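I only went to the Lomero mill open day for the remnant bins. Everyone who sews in this town will tell you the same thing - you put up with the tour and then you run for the bins. But I came home having liked the tour more than the shopping, which my husband still doesn't believe!

We were 15 in the group, and our guide was Pramila Gautam, who runs the finishing floor. She started us at the warping frames (loud, warm, smells like a wool coat in the rain) and let us stick our hands in the raw yarn. There are 172 looms listed in the old building plan and far fewer now, she said.
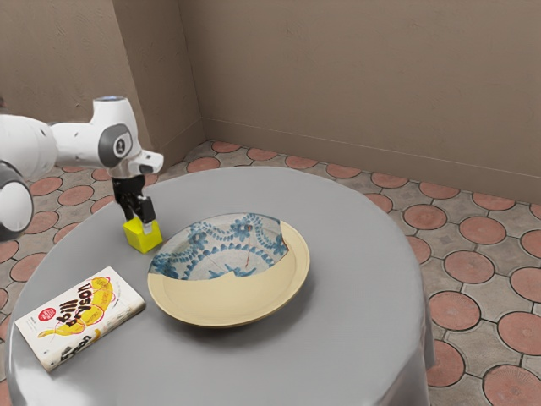 Table linen is what they do best, and I had no idea how much thought goes into a plain cloth. Weight is everything. Too light and it slides, too heavy and it sticks out stiffly over your knees. A pale gray cloth on a round table is the hardest one to get right, according to Pramila, with no pattern to hide a crease and no corners to line up by. I have been ironing mine the wrong way for years.
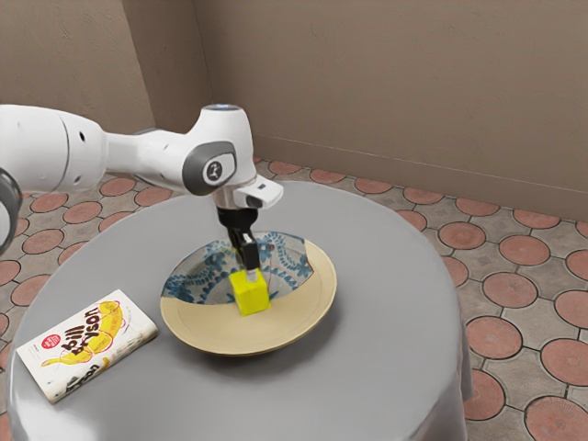

Image: Grażyna Śliwiński

Next was the dye house, and oh, the colors. They were running a rusty red called Imau, and a woman in rubber boots showed us how she checks it against a swatch by the window, never under the lamps.

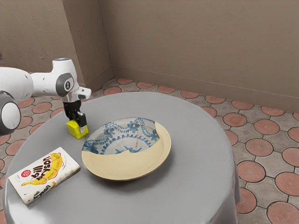 She also let us guess which of 2 swatches was the finished shade. I got it wrong. So did the man next to me, who had told us all he used to paint cars.

Lunch was soup in the canteen, very good, with bread you had to fight for.

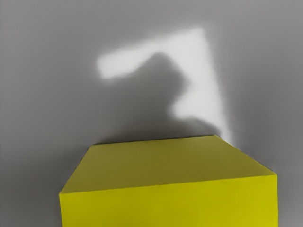 Then the bins, finally! I got a long piece of the Clernia twill and enough napkin ends for Christmas. The next open day is in September and I'm bringing a bigger bag.

613 views | 15 shares | 2 comments

Recent posts
Hemming linen without tears
A rainy Saturday at the Lis button market
My ironing board, reviewed

Contact | © Grażyna Śliwiński | Back to top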